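Cardboard drawer units, worth it or not?

tessaluvsbins
October 4, 2012
Thinking about the Vonerik two-drawer cardboard unit for my desk. The box says it holds "everyday clutter." Has anyone had one for longer than a week?

gruffpaul
I have one and I'm not sold. It's cardboard. The listing talks like it's furniture. The window is the part I'd look at before you pay for it.

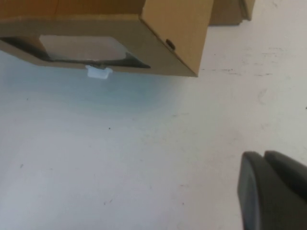 Window and pull tab, from low down.

The border around the window is thin, and I don't trust the little white tab to survive being yanked every day. Ask me again in March.

marnie_k
You people expect too much. Mine came from the Bruvton store and it has held yarn for two years. Cardboard is fine if you don't overload it.

gruffpaul
Yarn weighs nothing, marnie. Try staplers and a hole punch.

Ebenezer Atinga
I used to order these for an office, 400 at a time, the Nilteteck kind. People put 9 pounds of paper in them and then complained that the drawers dragged. Same people would have broken a metal one. I still wouldn't stack two of them.

tessaluvsbins
OK but do the drawers line up? That would bug me more than the weight thing.

gruffpaul
Not on mine. The top one is wider than the bottom one and the front looks stepped. Maybe I folded something wrong, but I went over the instruction sheet twice and I don't see where.

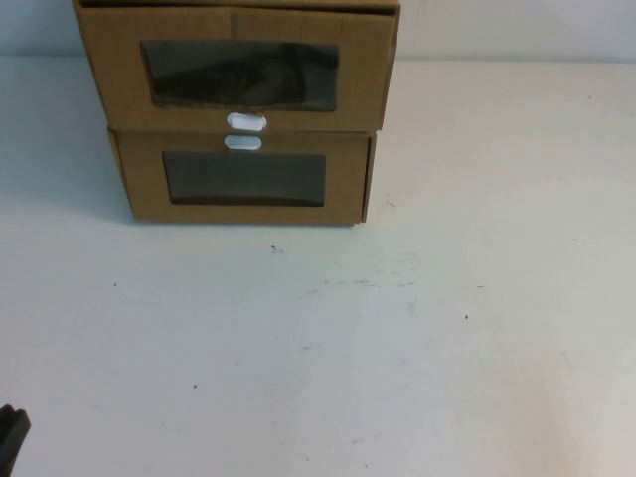
I'm also not a fan of the dark film. What is the point of a window if I still have to open the drawer to find out what's in it?

marnie_k
It hides the mess. Some of us want that.

gruffpaul
Then skip the window.

Ebenezer Atinga
He has a point there. Villanueva makes a plain one with no window. Tabs are just as small though.

tessaluvsbins
Does the plain one come in white?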